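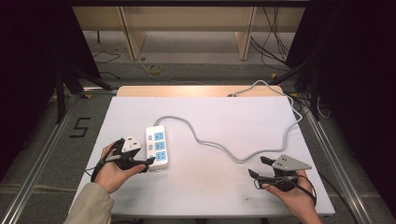

Okdale publishes working rules for hand-held gripper sessions

Okdale has published a set of working rules for people who use hand-held grippers to record tasks for robot training. The rules apply at its Wilcombe site from February and are free for other organisations to copy.

The document runs to 30 pages and covers bench layout, operator breaks, cable handling and record keeping. It replaces a set of local notes that had grown up separately on each bench.

One chapter deals with everyday electrical goods, such as power strips and their cords. A strip must be checked before it goes on the work board. The cord has to be traced along its full length, including any part that hangs over the far side of the table, and the operator must know where it ends before picking up a gripper. The cables on the grippers themselves are to be kept clear of the fingers and must not be pulled tight across the wrist.

"Cords were the thing operators asked us about most," said Greer Hepburn, who led the drafting at Okdale. "They move when you don't expect them to, and you've got a gripper in each hand. We wanted one page that a new starter could read and follow on the first morning."

Operators will work for no more than 40 minutes before a break away from the bench. Any session stopped early must be logged with the reason, and the recording kept. Floor markings are to be renewed when they begin to lift, and cables on the floor should be routed away from where the operator stands.

The draft was tried on 2 benches before it was approved. Operators made 1761 recordings during the trial, and their comments led to changes in the sections on breaks and on board cleaning. A proposal to fix all cords down with clips was dropped after operators said it made the tasks unlike those in a normal home.

Murdo Yule, operations manager at Vultholm, which reviewed the text, said: "It is short enough to use. We will be adopting the bench checks as they stand and looking again at our own break times."

Okdale will review the rules after a year. Comments can be sent through the contact form on its website, marked for the attention of Shona Shearer.

Notes to editors

Okdale records and checks task data for robot developers. Vultholm runs training courses for bench operators.

Media contact: Gavin Moffat, Okdale press office, Wilcombe.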